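Week 6 handout: Reading a product pitch with your sleeves rolled up
Service Robots in Small Warehouses, evening section
Notes by Anjani Ong

A bunch of you asked for these notes typed up after last Wednesday, so I've cleaned up my scribbles and put back the bits I skipped when we ran over. Bring them to the next session, please, and bring the Manurung quote sheet too (the two-page one, not the glossy brochure).

1. What's on offer

The product we're picking apart this week is the Jadari packing package from Zarkalmont. You get a two-armed upper body with a pair of multi-fingered hands, a head camera, the control software, and a spell of on-site setup where their people teach the thing your own items. You can buy it outright or rent it. Most small shops I've talked to only look at the rental, and I don't blame them!

The pitch is simple enough. You've got a packing table, you've got mixed goods that come in odd shapes, and you've got a shortage of people who want to put bottles in bags all day. Jadari picks up the goods, turns them the right way, bags them and hands them on. The brochure calls this "drop-in bagging." Circle that phrase, because we're coming back to it.

The minimum rental is 3 months. Setup is quoted at 21 working hours, and the quote covers teaching up to 90 different items. Past that you pay per item, and the price per item isn't printed anywhere I could find. Write that down as your first question for the vendor. I'm serious, I'd ask it before hello.

2. Why bottles make a good test

I love bottles as a test item. They roll. They're slick. The weight moves around when there's liquid inside, and the neck is skinny while the body is fat, so a grip that works at one end is useless at the other. Put a cap on that's wider than the neck and you've got one more thing to bump into on the way in.

Boxes are kind to robots. If a vendor only ever shows you boxes, you haven't learned much about the hands, and I'd say the same about a vendor who brings their own bottles and has them all standing up in a nice row. Ask for them lying down. Goods come out of a tote lying down, and the first reach then has to deal with a round thing on a flat surface with a neighbor right next to it. 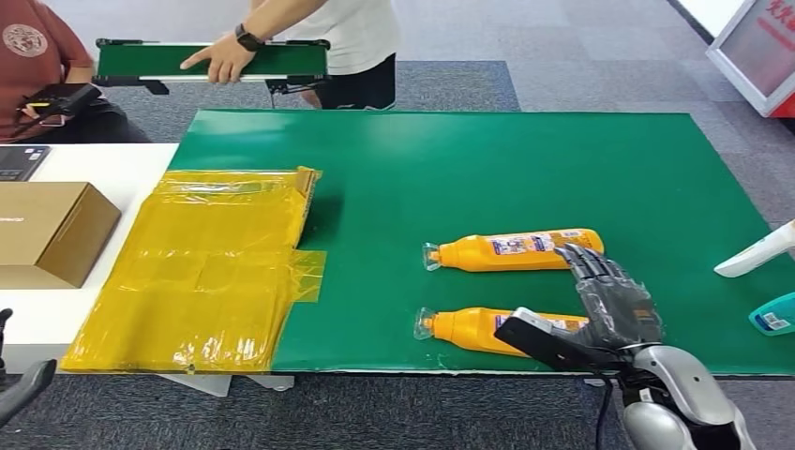
Saodah Lumbantobing wrote in the margin of the shared copy that she'd want the same test with the bottles half full, and then again with a different brand of bottle the robot was never taught, and she'd want to pick that second bottle herself on the day. I'm stealing this. It goes on the checklist in section 5, with her name on it.

Back to the table itself. When you judge a pick, look at how the hand comes in before you look at whether it gets the thing. Does it come from above or from the side? Does it touch the next item over? Fingers give you more choices than a suction cup does, but they also take up room, and two items lying close together is exactly where that starts to matter. Make a note of what's next to the target every time. I use a plain pencil sketch, two ovals and an arrow, nothing fancy.

Soft stuff is its own headache. Plastic bags slide, stick to each other, and shine under the lights so the camera has a hard time finding an edge. If the job you're pricing includes opening a bag (and with "drop-in bagging" you'd sure hope so), then ask to see the bag opened by the robot, from the stack, starting with the top one. Plenty of demos begin with the bag already open and held in a stand. That can be fine for your shop! Just know which one you're paying for.

3. One hand or two

Now for my favorite part of the lecture, which I rushed through and I'm sorry about that. The Jadari package costs a good deal more than the one-armed Muteria kit we looked at in week 4, and the whole argument for the extra money is the second arm. So what does the second arm buy you?

Mostly it buys regrasping. One hand holds the bottle while the other one gets a better place on it, or takes the weight from underneath, and between them they can tip it to the angle you need. A one-armed robot has to set the bottle down and pick it up again, or lean it on something, and every time it sets a bottle down there's a chance it rolls. You do this with your own hands all day and never notice. Try it tonight with a dish soap bottle: lay it on its side, keep one hand behind your back, and get it to where the label faces you with the cap up and to the left. Then try with both hands. Big difference.

The price for that is trouble at the meeting point. Two hands around one small object means a lot of fingers and wrist hardware in a tight space, and the robot's own hand can hide the very thing it's trying to see from the head camera. Anything bolted on a wrist makes that worse. Ask where the cameras are, and ask what happens when the bottle is mostly covered up.

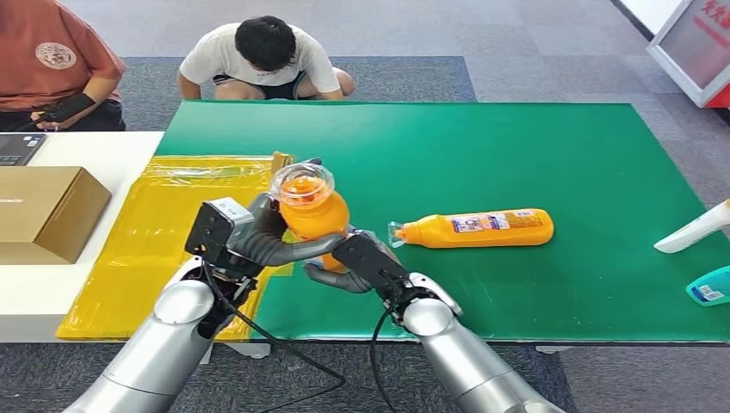 I still don't see why I'd pay for two arms if one arm and a cheap rubber cradle can turn the bottle for me, was how Saodah put it, and then came the follow-up: has anyone priced the cradle?

Fair point, and I went and did it. A molded cradle from the local shop came to 340 dollars, mounting included. For one bottle shape, the cradle wins and it isn't close. For a table that sees dozens of shapes in a week you'd be swapping cradles all afternoon, and that's where the two-armed package starts to earn its rent. So your answer to "one hand or two" depends on your item list. Go count your shapes (shapes, please, and forget the flavors).

4. Cables, tables and other boring things

Cables first. Find out where they run and how much slack they need, and watch them when the arms cross. A loop that hangs over the front of a table can catch on a chair, a tote or a person. Zarkalmont's sheet says cable dressing is "included where practical," so get them to spell that out in the quote.

Next, the table surface. Shiny tops throw back light and slick ones let things slide. If your own tables are different from the demo table, ask for a pick on a piece of your own surface. I've mailed vendors a chunk of countertop before. They were nice about it.

And then there's the people question. Who resets the items between tries? Who steps in when a pick goes wrong, and is that person on your payroll or theirs? For a rental quote this can swing the math more than the monthly fee does. Manurung's sheet has a line for it. Jadari's has no such line, so you'll have to ask.

5. Checklist for your demo visit

Price per item past the first 90
Items lying down, close together
Half-full bottles, plus one untaught bottle chosen by you (Saodah's test)
Bag taken from the stack and opened by the robot
A two-handed turn, start to finish, with no edits if it's on video
Your own table surface
Cable routing in writing
Who resets, who rescues, who pays
Time for a full bag, from first reach to hand-off, misses included

6. Homework

Take the Jadari quote and the Muteria quote and fill in the comparison grid for a shop you know. Made-up shops are okay if you must, but real ones are more fun. One page is plenty. Then go back to that phrase I had you circle, "drop-in bagging," and rewrite it in your own words so that a shop owner would know what they're getting and what they still have to do themselves.

Email it to me before class or hand me paper, I'm fine with either. Week 7 is maintenance contracts, and the reading for it is already in the folder.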